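Research news | Robotics and Automation

Simulated clutter helps arm policies hold up when the table changes

A team at the Bramus robotics laboratory has reported that a tabletop manipulation policy trained entirely in simulation loses much less accuracy on unfamiliar scenes when distractor objects are chosen by how much they obstruct the work, instead of being scattered at random. The results were released on 17th June in a technical report, together with the scene generator used to produce the training data.

The method, called Clatero, addresses a familiar weakness of policies that learn from camera images. A policy may pick up a target reliably on a clean table and then fail when an unrelated object stands close to it or blocks part of the view. The usual remedy is to add objects, textures and lighting changes at random. According to the report, most scenes made in this way are too easy. The added objects end up far from the path of the arm, and the policy learns little from them.

Clatero scores each candidate scene before any training episode is recorded. The score has 2 parts. The first measures how much of the target and its surroundings is hidden from the camera. The second measures the clearance left along a planned path for the gripper. Scenes that score very low are discarded, as are those for which the planner finds no valid path at all. The remainder are sampled so that partly blocked views make up a fixed share of each training batch.

Object scale is also varied. Large items of furniture may be placed near the camera, where they cover a good part of the tabletop, and flat items such as cards and trays are left in the working area. Wall patterns, wood grain and the direction of the light are drawn separately for each scene.
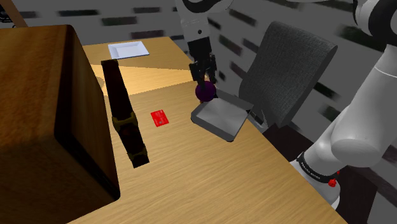

A simulated scene with the gripper at a dark purple ball beside a gray metallic tray. A large brown box or cabinet hides the left part of the tabletop.

The training set contained 1548 scenes. A comparison set of the same size was built with random placement, using the same object library and the same arm model. Both policies used an identical network and were trained for the same number of steps, so that the selection of scenes was the only difference between them.

Evaluation was carried out on 600 held-out simulated scenes with objects that did not appear in training. The policy trained with Clatero completed the pick in a larger share of the scenes, and the gap was widest where the target was partly hidden. On open tables with few objects the two policies performed at nearly the same level. The authors take this as a sign that the scoring step does not harm performance in simple cases.

The failures differed as well. With random placement, the most common error was a grasp begun at the wrong object, often one close in color to the target. With Clatero, most errors came late in the motion – the gripper reached the correct object but closed slightly off center. The report suggests that this second kind of error comes from the contact model in the simulator and will need separate work.

Scoring adds to the cost of data generation. The generator had to propose almost 800 extra scenes to fill the training set, and path planning took up most of the added computing time. Rendering was left until after selection, so no images were produced for rejected scenes except the low-resolution views needed for the visibility score.

Tests on a physical arm have not yet been reported. The laboratory plans to run them at its Harkska site in October, using the Ashour test bench, a fixed table with adjustable lighting and a set of household objects. The same policies will be used without further training. The scene generator and the list of held-out scenes are available from the laboratory on request.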